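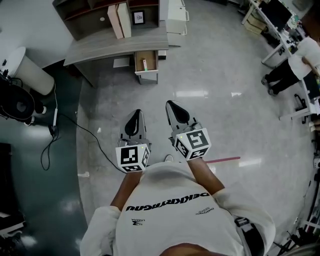
Thursday, June

Handheld pair, Bunda room. Maintenance and recalibration.

Reason for the work: left-hand recordings from the last batch were being rejected by the pose check at a higher rate than right-hand ones. Rejection was worst on pulls toward the body (drawers, lids) and close to nil on straight reaches. Jaw width readings looked fine on both sides, so the fault was assumed to be in the cube or its seat and the encoder was left alone until last.

08:30. Both units off charge, powered up, green light on each. Left both on for 30 minutes before measuring anything. The width reading drifts over the first stretch from cold and we have been caught by that before.

Inspection, left unit. Cube faces wiped with a dry microfibre. Do not use the alcohol wipes on the printed faces, they lift the black at the corners. Found one corner of the top face raised slightly from its substrate. Pressed flat, it came back up. Cube body itself moved under thumb pressure, rotation only, no lift. Two of the base screws were below torque and the third had no threadlocker on it at all. My guess is that the cube was swapped during the spring rebuild and went back on dry. There is nothing in this book for it.

Inspection, right unit. Cube tight. All faces flat. Finger tips clean. Rubber pad on the inner finger has a polished patch but no tearing. Left it in service.

Work done, left unit:
Fingers off, cube off, seat cleaned of old adhesive.
Face reprinted on matte stock and bonded to a new substrate. Weighted under the steel block for 50 minutes.
Cube refitted with medium threadlocker on all three screws, tightened in rotation and not one at a time.
Fingers back on. Both pads replaced as a set from the Malamov bag. The old pads are in the tin, labelled, in case anyone wants to compare wear.

Note on the pads: the Malamov ones sit proud of the finger by a hair more than the originals. Jaw zero has to be redone after fitting them. If you skip it the unit reports a small negative width when fully closed and the converter throws the whole recording out without a useful message.

11:15. Jaw zero and span. Closed by hand, held, zeroed. Opened to the stop, span set. Repeated 13 times. Spread was within tolerance on both units. Encoder is therefore not the problem and I have struck it off the list.

Cube to tip offset. Ran the pivot routine with the tip in the dimple plate, 200 poses per unit. First run on the left was poor. The plate had crept on the bench. Clamped it and ran again, residual came down to match the right. New offset file written for the left only. The right stays on its existing file — do not overwrite it with the one in the shared folder, which is older than it looks from the name.

Lighting. The floor tile in this room is glossy and throws the ceiling lights straight back. A glossy face tilted to the wrong angle washes out to plain white and detection drops until the hand moves on. This explains some of the pattern in the rejects, as a pull toward the body tips the top face up toward the lights. Matte stock helps. The other faces on both cubes are still the original print. Would like to do the lot on the next service so that both units behave the same.

Floor trials after lunch. Standing start, both units held out in front of the body with the cubes in clear view, hold still, then go. Short reaches first, then the wooden desk drawer, open and close, each hand in turn. Left hand now holds track through the pull. One dropout on the right when the sleeve rode over the cube. Sleeves to be pushed up or taped at the wrist from now on, loose cuffs especially.

Sync between the two units checked with the double tap at start and end. No slip visible over a full length recording. Clock on the left had been set by hand at some point, now back on the network source.

Cables. The run across the tile needs to be dealt with. It is a trip hazard for anyone stepping back with both hands occupied and eyes on the grippers. Cable cover is in the Platimwood order, not yet arrived. Until then, tape it flat before a session and start recordings well clear of it.

Stock: pads, one set left. Matte sheets, plenty. Medium threadlocker nearly finished. M2.5 screws fine.

Open items:
Reprint remaining faces, both cubes.
Witness marks on all base screws, paint pen, so that movement can be seen without a driver.
Ask Chatzigeorgiou whether the thinner pads are still made. Their last batch fitted without shimming.
Add a readable error for negative jaw width in the converter.
Rerun the rejected left-hand recordings against the new offset file. I don't expect much from it, as the cube was turning on its seat and the error won't be constant through a recording, but it costs one overnight run.

16:40. Both units back on charge. Left unit tagged as recalibrated, offset file name written on the tag.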